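Snack box swap, is 341 points worth it?

macedo_mom
Sorting stuff into boxes on the living room floor for the Prikness swap. Snacks go in first. I'm not sold on the shallow ones.
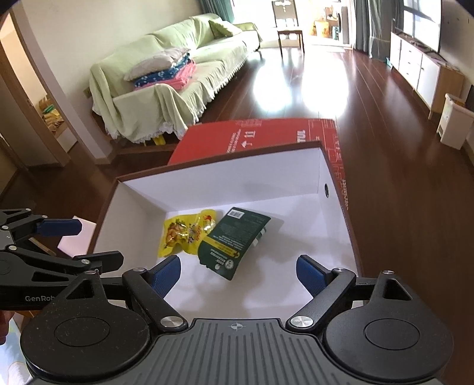
Posted by Decha Rungrueang | 13 Sep 2020

Same doubts. Two packets and you can still see plenty of white cardboard. They want 341 points for that?

flavitz77
You're supposed to fill it, Decha. Toiletries count too.

Decha Rungrueang
Next to food? I'd rather not have my chips smell like hand cream.

macedo_mom
Sealed packets don't pick up smells. I've sent 7 boxes and had no complaints.

Decha Rungrueang
No complaints that Prikness passed on to you.
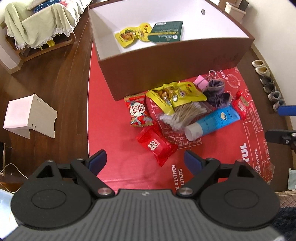 Still to sort: cotton swabs, purple pouf, blue tube, red candy, another yellow packet

flavitz77
Swabs and a pouf with candy? OK, I'm with Decha on this one. Use two boxes.

macedo_mom
Two boxes is double the postage. Bag the candy and stop fussing.

Decha Rungrueang
I'll bag it. Still don't believe the points thing.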